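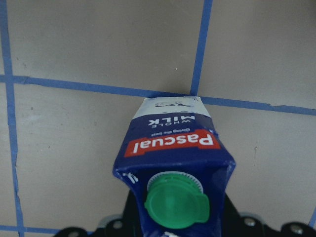

March 18, 2018
By the drawing tutor, Flellach Evening Classes

Week four: ellipses, and why they misbehave

Welcome back! Last week was all straight lines and boxes, and the work on the wall by the end was lovely. This week we go round. Ellipses are my favourite thing to teach on the whole course, and they turn up everywhere once you start looking: bowls, lamp shades, wheels, hat brims, the top of a pint, the opening of a sleeve.

A few words first, as we'll use them all evening.

Ellipse: the shape a circle makes when you see it at a slant. It has a long axis and a short axis, which cross at right angles in the middle.

Eye level: the height of your own eyes, carried out in front of you like a sheet of glass. Mark it lightly on your paper before you draw anything else. If you sit down or stand up, it moves with you.

Degree: how open the ellipse is. A very flat one has a small degree, a nearly round one has a large degree.

The main rule

A level circle at exactly your eye level is a straight line. Lower it and it begins to open. Keep lowering it and it gets rounder and rounder. The same happens going up, only now you are seeing it from underneath. So in a tall glass jar on a table, the base is rounder than the rim. Nearly everyone draws the base flat at first, and I did it for years. We know the jar sits on a flat table, so the hand wants to put a flat line there. Trust the rule and curve it more than feels polite.
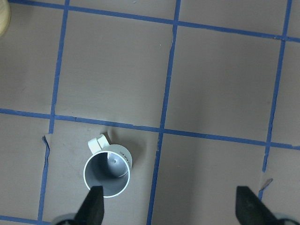

The rule has two ends, and it helps enormously to know both of them. At one end is the straight line, when the circle is level with your eye. At the other end your eye is right over the object, and then there is no squashing at all. The white mug is at that second end: seen from directly above, its rim is a plain circle, and the handle is a small loop sticking out past the edge. You get almost no idea how tall the mug is, and that's worth remembering when you choose where to sit. A high view gives you a clear outline and very little height. A low view gives you plenty of height and hardly any rim. Most painters of still life settle in between, where the ellipses are open enough to be interesting and the sides still have room to run down.

Common troubles

Pointed ends. An ellipse has no corners, however thin it gets. If yours looks like a rugby ball or an eye, go round the ends again with a smaller, slower curve.

The sausage. Two straight lines with rounded ends. This comes from drawing the top and bottom edges separately and joining them up afterwards. Draw the whole thing in one go, round and round, with the pencil hardly touching, and press only when you like what you see.

Tilting. On an upright pot the long axis is level. Draw the centre line of the pot first, straight down, and cross it with your long axis. Turn the paper upside down to check - a lean you can't see one way up will shout at you the other way.

Stopping too soon. Draw the far side of the base too, the part hidden by the pot. You can rub it out later. It is the best habit I know for getting pots to sit down properly on a table.

In class

Warm-up: fill a sheet with loose ellipses from the shoulder. Don't grip! Cheap paper is fine, and the Vikard newsprint pads in the cupboard are there to be used up.

Main drawing, 40 minutes: one glass storage jar, the 700 ml size, half filled with water. You then have three ellipses stacked on one centre line (rim, water, base), and they should open steadily as they go down. The water line is a real treat to draw. Please don't worry about reflections yet.

If there's time, we'll lay the jar on its side. Now the long axis is no longer level, but it still crosses the centre line of the jar at a right angle, and that trick will later do for cartwheels, drums and telescopes.

At home

Pick one round thing from your kitchen and draw it three times: near eye level, from your ordinary chair, and standing over it. Keep all three on one sheet so you can compare them. Write "eye level" with a small arrow at the side of each.

Reading: the section on curved forms in the course book, starting at page 172. The diagram of the stacked discs is excellent and well worth copying out by hand.

Bring next time: a soft pencil, a putty rubber and something with a spout. Teapots, jugs and watering cans are all very welcome. The end-of-course show is in May, so please keep every sheet from tonight, including the wobbly ones.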